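**Chore robotics** is the branch of automation concerned with jobs most people learned by age seven and have avoided ever since. It covers tidying, folding, wiping, and their shop-floor cousins, kitting and parts sorting.

Sorting by color is the usual first test. Telling red from green was settled long ago — picking up a small brick that has landed at an angle was not.
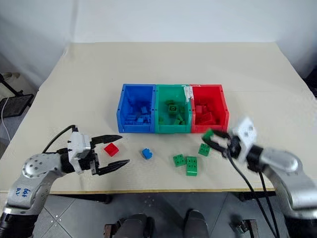
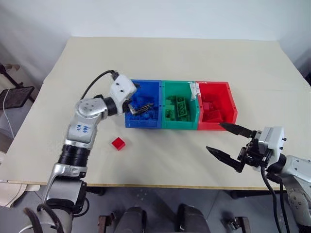
Speed is the other sore point. In the Dalley trial, a two-armed machine sorted 329 toy bricks between lunch and closing time on a Saturday. Anjana Mollah, who ran it, noted that her daughter did the same job in 30 minutes, complaining throughout.

Shop floors have fared better, mainly by cheating. The Voyle packing line feeds parts in one at a time, all facing the same way, so the hard portion of the chore is done before the robot sees it. Homes rarely offer this service.

## See also

- Dudus folding test
- Zoltier gripper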